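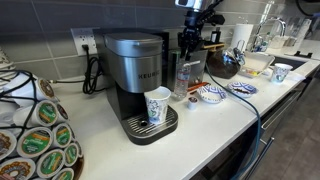
## Olvera Adult Reading Program: progress report, spring term

Prepared for the Nendance Fund by the program office. Covers the period from the end of the winter break through May.

### Enrollment and attendance

The program had 94 adult learners on the books at the end of May. Most come to the evening sessions at the Olvera site. The rest attend the morning group at Brurano, which opened in February and filled faster than we planned for.

Tutors logged 1,778 hours of one-on-one and small-group teaching over the term. Our target in the grant agreement was 2,061. The shortfall comes mostly from March, when the Brurano building lost its heating and we had to cancel the morning group until it was fixed. We moved a few learners to evening slots, but people with night shifts could not make the change.

### Teaching

We finished moving all beginner groups to the Joltunow workbooks. Tutors like the shorter units. They are less happy with the spelling sections, which assume learners already know the long vowel patterns. We have written a set of bridging sheets and will keep using them next term.

The intermediate groups spent April on everyday paperwork — leases, pay stubs, school letters, prescription labels. Learners were asked to bring in papers they had trouble with at home, and most of the lessons were built from those. This worked better than the sample forms we used last year, and attendance held up well through the month.

The writing group is smaller than we would like. Several learners told us they signed up for reading help and did not see writing as part of it. We will describe it differently at intake.

### Staffing and space

We lost 3 tutors during the term, two to full-time jobs and one to a move out of the area. One replacement has finished training. The other two places are still open, and the Tuesday-style fixed schedule we offer may be part of the problem. We are looking at letting tutors pick their hours week by week.

Break time is now a set part of each evening session, with coffee before the second half.

### Budget

Spending is under budget on tutor stipends because of the canceled sessions, and slightly over on printing. We ask the Fund's permission to move part of the unspent stipend money to printing and bus passes. Transportation is still the reason learners give most often for missing class.

### Next term

- Fill the two open tutor places before September
- Run a make-up block at Brurano in July
- Retest all beginners with the same reading check used at intake
- Send the Fund the retest results with the fall report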